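Contents Previous chapter Next chapter Glossary Index

Chapter 11
Covering a Table

I learned to lay a tablecloth the way most people do, which is to say badly and in a hurry, with guests already taking off their coats. For years I shook the thing open, let it fall wherever it fell, and then tugged at whichever side looked short. If you tug at one side, of course, the opposite side goes short, and you can walk laps around a table like that until the soup boils over. I did it for a whole winter when I was working banquets at the Bianchini, a hall with 26 tables and one very tired iron.

So this chapter is about cloth on a table. It sounds like a small subject for a whole chapter (my sister certainly thought so), but if you're going into catering, event work, or any kind of room setup, you're going to handle more table linen than food. A dinner for 600 is an awful lot of fabric! And cloth is stubborn. It remembers how it was folded, it slides on some surfaces and grabs on others, and a plain white one shows every crease you put in it.

By the end of the chapter you should be able to do the following without much thought:

Work out the size of cloth you need from the size of the table and the drop you want.
Open a folded cloth on the table and keep it square as you go.
Get rid of bunching without dragging the whole cloth off center.
Decide when a table needs an underlay.

Before we get to sizes, a word about drop, a term I'll be using constantly. Drop is the length of cloth that hangs down past the edge of the table. To find the cloth you need, take the length of the table and add the drop twice, once for each end. Then do the same for the width. A table 30 inches wide with a drop of 11 inches on both sides wants a cloth 52 inches wide. I still write this on the back of my hand before a big job, and I've been doing it a long time.

Now, the surface. Polished wood is slippery, and a light cloth on it will wander every time somebody leans over for the salt. Bare metal can be just as bad. Anything with slats or gaps in it is a different sort of trouble — the cloth can sag a little into the openings, and a glass set down over one of them won't feel steady. We'll use felt underlays in section 11.3. I like the ones from Feluvix for long tables and the cheaper Nulik pads for everything else, but an old flannel sheet works too, and I've used plenty of those.

The other thing to get used to is looking at the far edge first. We all stand at the near side and smooth what's in front of us, and it looks wonderful from there. Meanwhile the back is doing whatever it likes: coming up short along one stretch, so that what's underneath peeks out, or bunching into a fat fold at the corner. 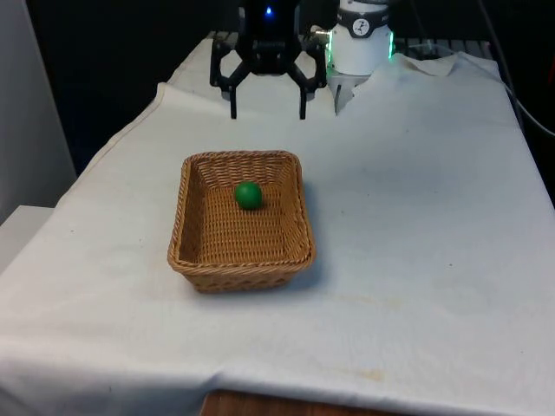
Katia Orlandini does her corners before she touches the middle at all, and she would tell you to do the same: "Pull the back corners out flat, then walk around and do the front ones. If you smooth the middle first you only push the wrinkle somewhere else, and then you have to go find it."

I go the other way, center crease first and corners after, but she's faster than I am, so try both. In Exercise 1 you'll lay the same cloth twice, once by each method, and write down how many times you had to walk around the table. Use a plain cotton if you have one. The Zarkance blends are lovely and hardly wrinkle, and you won't learn much from them this early on.

Go easy when you pull. Take the hem between your fingers and thumbs, hands about shoulder width apart, and lift the cloth a little as you draw it toward you — a lifted cloth moves, and a dragged one takes its neighbors along. Section 11.1 starts with the fold, so bring a cloth that's been put away properly, or at least one you don't mind ironing.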